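Visit report: Gisler manipulation group, Carnberg
Wednesday, July 29, 2020

The visit was arranged to look at one result, the slip prediction method that Thiện Đàm presented in outline in February. His claim was that a wrist-mounted camera, with no tactile sensing in the fingers, carries enough information to predict whether an object will shift in the hand during transport. We had read the draft and had doubts about the evaluation, mainly the way trials were split between training and test. Ekik paid for the travel and asked for a written account.

The group occupies the ground floor of the Broswood building. Luzius Kofler, who maintains the hardware and the logging software, took us through the data first and the hardware second. The full set holds 3577 transport episodes. After removing those with dropped packets or a missing end label, 2632 remain, and all figures in the draft refer to these. An episode runs from finger closure to release. Each is labeled by hand as stable, shifted or lost, by two people working separately, and 408 episodes on which the labels differed were set aside as a third split and never trained on. We think that split is the most useful part of the set, and it gets one line in the draft.

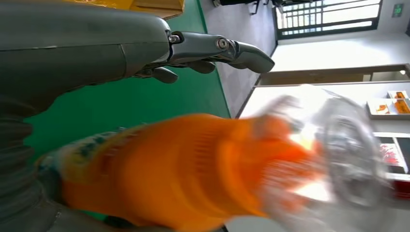

Slip prediction from the wrist view has one well-known difficulty: the camera moves with the hand, so a firmly held object should stay still in the image while the background moves. Most published methods rely on this. They estimate the motion of the object region and raise an alarm when it departs from zero. The assumption fails when there is heavy blur on the object itself, as on the orange bottle held low in the view here, where the shelving behind it still reads clearly enough to track and the outline of the bottle does not. Optical flow on the clear plastic end is close to useless for the same reason, with glare on top. The Gisler method does not compute flow on the object. It compares the extent of blur inside the object region with the extent of blur in the background and passes the ratio, over a short window, to a small recurrent network. Transparent and reflective parts are masked out by a separate model before the ratio is taken.

Đàm's argument is that blur is a measurement in its own right. An object that smears more than the room behind it is moving relative to the camera during the exposure, whatever its outline is doing between exposures. We agree in principle. Two points need care. The exposure time has to be logged for every image, and in the older episodes it was fixed but not recorded, so a constant was filled in later. The ratio also depends on depth, and no depth correction is applied. Kofler has a version with one, which he considers too slow for use on the arm.

On the split, our doubt was partly justified. The draft divides episodes at random, so the same object can be in both training and test. We asked for a run with whole objects held out. Kofler had the configuration ready and started it before lunch. The recall on shifted episodes fell noticeably. Lost episodes were hardly affected. The group will report both splits in the next version. The flow baseline lost more than the blur method did under the same change, which supports the main claim, although in a weaker form than the draft gives it.

Latency was measured in our presence on the control computer. The 1435 test windows were replayed from disk at the recorded rate, and the predictor kept up with the exception of the first few windows after start. Replay says little about behavior under load with the planner running, and we did not see that test.

Items still open after the visit:

Exposure metadata for the older episodes. Đàm will check whether the raw headers survive.
Results on the disagreement split, reported separately for each labeler.
A test with the planner active.
Release of the masking model. Carnberg has to approve the license, and no date was given.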